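Startseite
Produkte
Heißgetränke
Wasserkocher und Heißwasserspender
Skeltton

Skeltton Heißwasserspender Marthorpe 40
Artikelnummer: SK-MT-40
Lieferbar, Versand per Spedition

Kurzbeschreibung

Der Marthorpe 40 ist ein Auftischgerät zur Bereitung von heißem Wasser für Tee, Instantkaffee und Brühe. Er wird fest an die Kaltwasserleitung angeschlossen und füllt sich selbsttätig nach. Das Gerät ist für Kantinen, Vereinsheime, Gemeindesäle und Tagungsräume vorgesehen, in denen in kurzer Zeit viele Getränke ausgegeben werden.

Aufbau und Funktion

Der Behälter besteht aus Edelstahl und ist doppelwandig isoliert. Kaltes Wasser läuft in kleinen Mengen von unten nach, sodass die Temperatur im oberen Bereich bei der Entnahme kaum absinkt. Ist der Behälter leer, heizt das Gerät stufenweise auf, die erste Entnahme ist schon möglich, bevor der volle Füllstand erreicht ist. Die Temperatur wird am Drehregler auf der Vorderseite eingestellt. Eine Kontrollleuchte zeigt an, ob geheizt wird.

Der Auslaufhahn arbeitet tropffrei und lässt sich mit einer Hand bedienen. Er kann für Kannen in geöffneter Stellung eingerastet werden. Unter dem Hahn bleibt eine freie Höhe von 37 cm, wenn das Gerät auf dem mitgelieferten Untergestell steht. Ohne Untergestell passen Becher und kleine Kannen darunter.
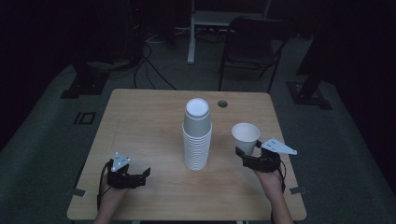

Für die Wasserqualität gilt: Ab mittlerer Härte empfehlen wir den Betrieb mit Filterkopf. Die Filterpatrone Lobo wird im Zulauf montiert und ist ohne Werkzeug zu wechseln. Ohne Filter setzt sich Kalk vor allem am Heizelement und am Füllstandsfühler ab. Das Gerät schaltet dann früher ab und meldet eine Störung, obwohl kein Defekt vorliegt. In diesem Fall zuerst entkalken, danach den Fühler mit einem weichen Tuch abwischen und das Gerät neu einschalten.

Technische Daten

Behälterinhalt: 40 Liter
Spannung: 400 V, Drehstrom
Breite: 49 cm
Wasseranschluss: 3/4 Zoll, Kaltwasser
Temperatur: stufenlos einstellbar
Material Gehäuse: Edelstahl, gebürstet
Schutz: Trockengehschutz, Überhitzungsschutz

Lieferumfang

Heißwasserspender, Untergestell, Tropfschale mit Gitter, Anschlussschlauch, Bedienungsanleitung in deutscher Sprache. Filterkopf und Patrone sind nicht enthalten.

Aufstellung und Anschluss

Die Standfläche muss eben sein und das Gewicht des gefüllten Geräts tragen. Bei leichten Klapptischen ist das meist nicht der Fall. Hinter dem Gerät ist eine Handbreit Abstand zur Wand einzuhalten. Der elektrische Anschluss darf nur durch eine Elektrofachkraft erfolgen. Im Wasserzulauf muss ein Absperrventil vorhanden sein, das auch nach der Aufstellung zugänglich bleibt.

Reinigung

Tropfschale täglich leeren und ausspülen. Gehäuse feucht abwischen, keine Scheuermittel verwenden. Vor längeren Pausen den Behälter über den Ablass an der Rückseite vollständig entleeren. Zum Entkalken eignet sich der Flüssigentkalker von Cluteck. Nach dem Entkalken zweimal mit klarem Wasser füllen und ablassen.

Passendes Zubehör

Filterkopf mit Patrone Lobo
Ersatzpatrone Lobo, einzeln
Cluteck Flüssigentkalker
Auslaufhahn mit Kindersicherung
Unterschrank Marthorpe, abschließbar

Hinweis zur Bestellung

Der Preis gilt ab Lager zuzüglich Fracht. Die Anlieferung erfolgt bis Bordsteinkante. Der Unterschrank wird separat verschickt und kann einige Tage später eintreffen.

Stand der Produktangaben: 27. Februar 2019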